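February 20, 2025
by the night-desk diarist

My shoulders are killing me. I'm writing this in bed with a heating pad and half a bag of pretzels, so forgive the typing.

All day on the white cabinet again. We're trying to get the Pukcombe arm to open and close the panel by itself, and before it can do any of that somebody has to show it, over and over, and this month the somebody is me. In the morning I do it by hand, which means I grab the arm and physically walk it through the motion like I'm teaching a very stiff uncle to waltz. After lunch I switch to the remote rig and drive it from the desk, watching through the little wrist camera. I did 17 good ones by hand before lunch and was so pleased with myself!

Then the afternoon. Driving it from the desk is a whole different animal. You lose your sense of depth right away, and the panel is big and white and the cabinet is also white, so half the time I'm steering by shadows. I've started using the carpet as my guide (dark gray, thank goodness) because when there's carpet on the left and cabinet on the right I know more or less where I am. My first 10 tries I came in too low every single time. I said a few words that I hope the microphone didn't keep.

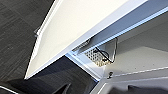 View from the wrist, panel open, fingers down at the bottom. That black wire loop is my enemy.

The wire is what I keep thinking about. It hangs right by the grille with the little holes in it, and on the wrist view it's just a thin dark line, so I forget it until I'm nearly on top of it. I snagged it twice today. The second time I froze with my hand on the controller for what felt like a full minute and then backed out so slowly that the whole try was useless as a lesson. You don't want the thing learning to panic like me. Into the trash folder it went.

I did figure out one thing I want to remember for tomorrow. If I pause for a beat before going near the edge of the panel and turn the wrist first, then move in, it goes so much smoother than doing both together. I'd been doing both together all week because that's how my own hand does it! My hand has had a lot more practice, I guess.

The running total on the whiteboard is 337 for the cabinet, with the Trudmont people wanting more before they'll even start the training. I'd love to see it try on its own before February is over. I'm picturing it doing my little pause, and I might get weepy.

Soup for dinner. Laundry still in the dryer from yesterday. Need to bring the good chair cushion in, and a sweater, and ask if we can put a bit of bright tape on that wire or if that counts as cheating.

Comments (3)

deskplant: Tape is totally cheating unless the real cabinets will have tape too. Sorry! Turning the wrist first is a great tip though, stealing it.

mossy_kettle: I did this kind of thing with drawers for one summer and my shoulders never forgave me. Lower your chair. Lower than that.

oatsandbolts: Please post when it does the pause on its own, I'm weirdly invested now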